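Section 9. Setting out the snack table

For the Emley break room and the Gornach hall. Same steps for both, Gornach has the longer table.

1. Wipe the table. Dry cloth after, it marks.
2. Fetch the stock box, shelf label 1386. Not 1437, thats the Christmas stuff.
3. Check dates. Anything out of date goes in the bin, not back in the box.
4. Drinks at one end, food at the other. Leave a gap in between so people can put a plate down.
5. Crisps and biscuits stay sealed till the first break.

Note: baskets are for wrapped items only. Bread rolls and fruit go on plates.
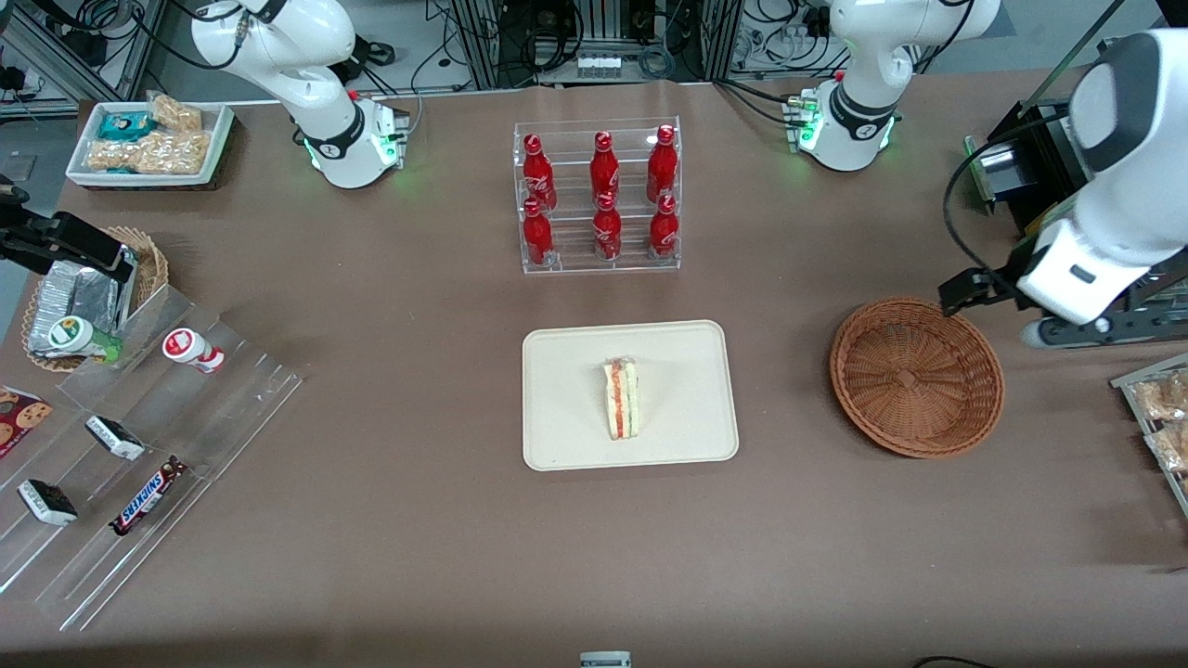

6. Price cards next. Yáñez items have their own cards, yellow ones, bottom of the box. Don't mix.
7. Float in the tin: 155 in coins. Count it, sign the sheet.
8. Nut card goes at the front, where people queue. Always, even if you think theres no nuts out.

CAUTION: kettle stays on the side counter. No trailing leads across the walkway.

CAUTION: chilled food out for two hours at most. Write the time on the card when you put it out.

Running low? Ring Amer before 11 am for same day delivery. After that it's next morning. Order number is inside the box lid.

Packing up: see section 10. Empty the tin first.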